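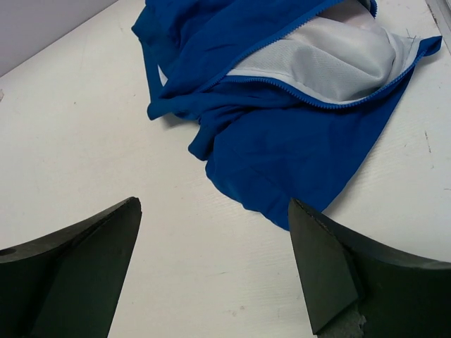 Jaanus Sproģis
Moderator, Deals and Price Tracking

Grurkport price history - can the "was" price be trusted?

Posted 9 Oct 2018

I have had several messages asking the same thing, so I am opening one thread for it. The question is whether the "was" price shown on Grurkport product pages means anything. Please keep replies to prices you have seen yourself, and say which seller it was. Referral links will be removed.

My own case first. I was looking for a Tatetti desk lamp in August. Grurkport had it at 2,000 points or cash, with a "was" price well over double. I checked the same lamp at Hustmont and their regular price was the same as Grurkport's sale price. No sale banner, no countdown, just the price.

quillback
Same with the Tatetti kettle. The countdown said 3 hours left. I came back the next morning and it said 3 hours left again. I bought it at Hustmont and paid the same.

marlow_t
The "was" price is the list price from the maker. It says so if you click the little i next to it. I don't see the problem. Every shop does this.

quillback
It says "reference price", which could be anything. The maker's own site doesn't list a price for the kettle at all. I looked.

marlow_t
Then ask the maker. I have bought from Grurkport for years and never paid more than I would have elsewhere. The thing to look at is the final price with shipping. I ignore the crossed-out number and I think most people do.

Denna
I don't think most people do. My mother bought a Falcão suitcase there because it was marked 70 percent off. The zipper is fine, the wheels are fine, it's an OK suitcase. But she would not have bought it at all without the 70 percent. She already had 2 suitcases.

hollis77
Does anybody know a tracker that still works with Grurkport? The browser add-on I used stopped showing the graph after their site update. It shows Hustmont fine.

Jaanus Sproģis
The add-on reads the price off the page and they changed the layout. You can still paste the item number into the tracker's website by hand. The history has a gap for the weeks when it wasn't reading anything, so be careful with "lowest ever" during that stretch.

hollis77
Thanks, that worked. The Falcão backpack I was watching has been "on sale" for every day the graph covers. It was lower for two days in August and that's the only change.

marlow_t
So it has a steady price and they call it a sale. Annoying, but you are not being overcharged.

Denna
You are if the coupon doesn't apply to sale items. Read the coupon terms. "Full price items only." If everything is always on sale, the coupon is worth nothing. I tried it on 16 items and it was refused on every one.

marlow_t
OK, I did not know that about the coupon. That part I agree is bad.

pelletier_b
The coupon does work on third-party sellers if they haven't set a "was" price. I used it on a phone case last week. You have to filter by seller, and the filter is at the bottom on mobile.

quillback
Shipping from those sellers wiped out the discount when I tried it. Check the cart total before you get excited.

pelletier_b
Mine was free shipping. It depends on the seller.

Jaanus Sproģis
I'll add the coupon terms to the sticky. If you have a screenshot of a coupon being refused, send it to me by private message with the item number visible. I'd like a few more before I write to their support - last time they answered with a form letter and a link to the help page.

hollis77
Sent you two. One is the backpack.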